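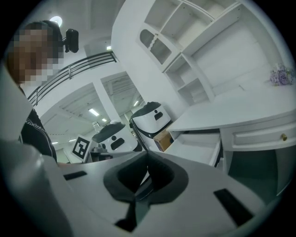

Shivam Rawat
Home Trips Photos Likes

May 31, 2022

Ok so I'm back from nine days in Duduteo and a few of you asked, so here goes, thread time

Getting there first. You fly into Sepúlveda and take the bus, 17 stops, last one is right by the harbor wall. Sit on the left if you want the sea. I sat on the right and got gravel trucks the whole way

The village is tiny! One street along the water, one street behind it, and a bunch of stairs connecting the two. Bring shoes you can do stairs in. I brought flip-flops and regretted it by dinner

We stayed at the Aloline, up at the top end. Rooms are plain but big, and the balcony gets sun till late. 58 a night with breakfast, and breakfast means tomatoes, bread, a hard white cheese and as much coffee as you can take

Ask for a room on the back side - the front ones hear every scooter, and the bakery van comes at dawn

Beaches. The town one is pebbles and gets packed by lunch. Walk over the headland to Jurow instead, it's sand and it shelves really slowly so it's great with kids. No shade though, and the one snack bar was closed both times I went

Somebody asked about the boat to Jurow. Yes there's a boat, it leaves at 8 and comes back whenever the guy feels like it (he told us four, it was closer to six). Walking was nicer anyway

Food was cheap everywhere except the harbor. Go one street back and look for the place with the blue chairs, no sign. Get the grilled peppers. I had them three nights running and I'd have them again right now

Cash!! The only ATM was out of money our first two days, so get some at the airport

Would I go in summer? Probably not, it was already filling up when we left. My cousin went in October and had the beach to herself and still swam every day, so that's my plan for next time

Oh and the last bus out is early evening, check the paper taped to the stop - the times online are wrong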